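Quit or fired? A former Kindier shift lead and the company's lawyer tell it differently

16th March

Nelu Roman says he lost his job over a wellness class. His former employer says he lost it because he stopped showing up. After talking to both sides, I'm not sure either version would survive a close reading by a judge, but one of them is going to have to.

Roman, 54, spent most of his working life in warehouses before he joined Kindier, a packaging company that runs a plant outside Sandoval. He was a shift lead there when management brought in a program called Stika, sold to employers as a course in "mindful presence." Workers were told to attend one session a week, before the shift and off the clock. Roman went to the first two.

"They had us close our eyes and thank our inner teacher," he told me. "I have no inner teacher. I have a priest. I told them I would come in early and sweep the floor instead, if they needed me there early."

It's a good line, and I suspect he has used it before. When I asked if he had put his objection in writing, he took a while to answer. He had told his supervisor, he said. He had told her more than once. He had not sent an email, and he had not filled in the form that Kindier's handbook asks for when a worker wants a religious exemption.

"Who reads the handbook?" he said.

His lawyer, Fidelina Huaranga, does, and she doesn't think the form matters much. "An employer doesn't get to pretend it didn't hear something because it was said out loud," she said. She is asking for back pay and for the unpaid time of every hourly worker who sat through the sessions. For Roman alone, she puts the unpaid time at $2,416. I asked her how she got there, and she said the calculation included overtime rates and penalties. I asked to see it. She said it would be in the filing.

The part of the claim about unpaid hours looks stronger to me than the part about religion. Kindier has around 300 people on its payroll, and nobody I spoke to there disputes that the sessions were unpaid. The company's outside counsel, Gøran Solberg, prefers the word "voluntary."

"It was encouraged," Solberg said. "There is a difference between encouraged and required, and the law knows that difference very well."

I read him a line from a notice posted in October, which Roman had photographed on his phone: "All team members are expected to take part." Solberg said "expected" was unfortunate wording by a local manager and did not reflect policy. I asked what had happened to people who did not take part. He said he could not discuss individual employees. I pointed out that he had just spent ten minutes discussing Roman.

"Mr. Roman has put himself in the public record," he said. "And Mr. Roman resigned."

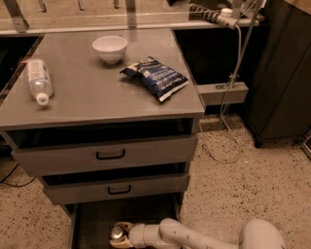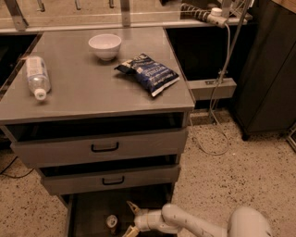 Whether he resigned is the question the whole case hangs on, and it comes down to one conversation that no one recorded. Roman says his supervisor told him to come to the next session or hand in his badge, so he handed in his badge. Kindier says he offered it before anyone asked. Both accounts agree that the meeting was short and took place in the break room, which means there was no office door to close and probably somebody within earshot getting through the usual bottle of water and bag of chips. Huaranga has one such person. Grigore Grecu, a forklift driver, has given her a signed statement saying he heard the word "badge" and that the supervisor said it first.

I called Grecu. He was friendly and careful, and a bit less certain than his statement. "I heard it," he said. "I think she said it first. There was a machine running behind me." He still works at Kindier, and he asked me to mention that he has no complaints about the place.

Solberg had a quick answer to that one. He said Grecu and Roman had carpooled for years, and I could draw my own conclusions. I drew one, which is that people who carpool also take breaks at the same time.

Florin Stoica, who sold the Stika course to Kindier through his firm, Flestport, did not want to talk for long. He said the program "has no religious content of any kind" and is used by 50 employers. He would not name any of them. When I asked what an inner teacher was, he said it was a metaphor, and then that he had another call.

Roman is now working nights at a cold storage company for less money. He says he would not go back to Kindier if they asked. I wanted to know what he would have done if the class had been paid, on the clock, with the same closed eyes and the same teacher.

"Paid?" he said. He thought about it. "I would still complain. But maybe I would complain sitting down."

Huaranga, who was on the call, asked me not to use that. I told her we had agreed at the start that it was all on the record.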